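Print | E-mail

Flomach Renters Policy
Updated Tue 25 February

We've been looking forward to putting this page up! The Flomach policy from Prumstead covers the things you own in a home you rent, and the new version is the one we always wanted to offer: shorter, easier to read, and a lot more useful to people who share a place.

Your landlord's insurance normally pays for the building. It won't replace your couch, your bike or the contents of your closet after a fire or a burst pipe, and that's the gap a renters policy fills. Flomach pays replacement cost on everything you own, so a five-year-old winter coat is paid out at the price of a new coat of the same kind (we love this part, and it's in the standard policy, with no add-on to buy).
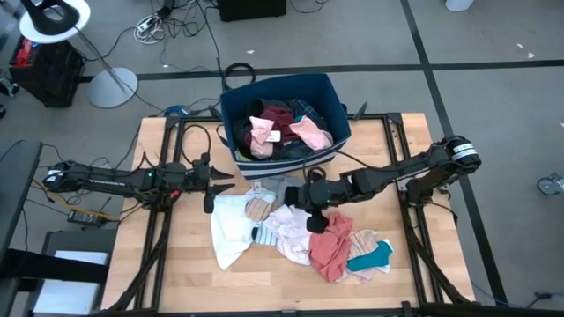 Clothes on a wooden table.

What the standard policy covers

Furniture, clothing, kitchen items, electronics and sports gear, against fire, smoke, theft, vandalism and water from burst or leaking pipes. Floods are left out, as they are in nearly all renters policies, and so are earthquakes. Both can be covered separately, and the Kokkonen page explains how.

Your belongings are also covered away from home. A suitcase stolen from a hotel room is handled the same way as one stolen from your bedroom, up to 20 percent of your total limit.

Liability comes with it. If your bathtub overflows into the apartment downstairs and you're found responsible, Flomach pays for the damage up to the liability limit on your declarations page. It also pays for a hotel or short-term rental if your home can't be lived in after a covered loss, for up to 9 months.

Sharing with roommates

Each policy can now list up to 6 people at one address, related or not. Everyone listed gets their own share of the limit, and one roommate's claim doesn't eat into anyone else's. Moving out? Take your name off in your account and start your own policy the same day, keeping your claim-free years.

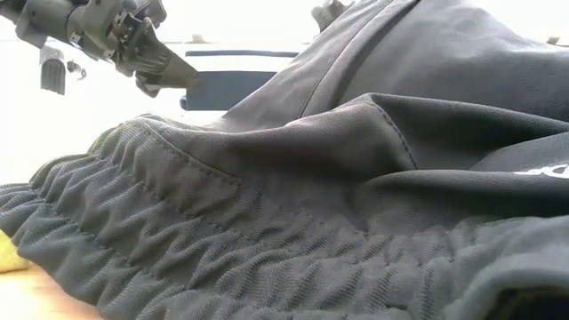

One comment left under our March preview said the roommate change was welcome, but that it would be even better if each person could pick a separate deductible. Good point, and you can! The deductible is set person by person when you add names, and it can be changed at each renewal.

Making a home inventory

You don't need one to buy the policy, but please make one anyway. It takes an evening and makes a claim so much easier. Open every closet and drawer, write down what's in there, and keep receipts for the expensive items. People tend to remember the TV and forget the clothes, and a full wardrobe can easily add up to over nine hundred dollars.

Rallero, our inventory tool, comes free with the policy. It sorts your list by room and adds up the total as you go, which is a great way to check that your limit is high enough.

Jewelry, musical instruments and collectibles have their own lower limits for theft. Those limits are on page 9 of the policy booklet, along with the form for listing single items at full value.

Print | E-mail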